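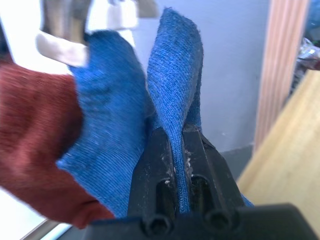
Slide 2: Why I can't shut up about ribbing

Hi everyone, thanks for squeezing in after lunch! (Wait for the back row to sit.)

Start with the stretch test. Hand out the swatches from the Markton box and get people pulling. Plain stockinette first, then the rib. Let them feel how it springs back. Don't explain yet, just let them play with it.

Fine rib in blue is on the screen. Ask who can see the columns of stitches. Those are wales. Say it twice, people hear "whales."

Slide 3: Knit, purl, fold

Knit columns come forward, purl columns sink back, and the fabric closes up like an accordion. I love this part! Draw it on the flip chart, big.

Slide 4: The Skamardale cuffs

My 80-stitch cuff vs. the 12-stitch sampler. Tell the story of ripping out the first one in May and knitting it again on smaller needles, two sizes down. Huge difference. Credit Kieran Ó Súilleabháin for the tubular cast-on (he's promised to demo it at the break, so point him out).

Slide 5: Fuzz and wear

Pass around the Ó Dubhghaill yarn, the soft one. Gorgeous, but it pills at the elbows. Mention washing inside out, and the fabric comb.

If short on time skip to the bind-off. Stretchy bind-off only, please, or the neck won't go over your head.

Questions, 12 minutes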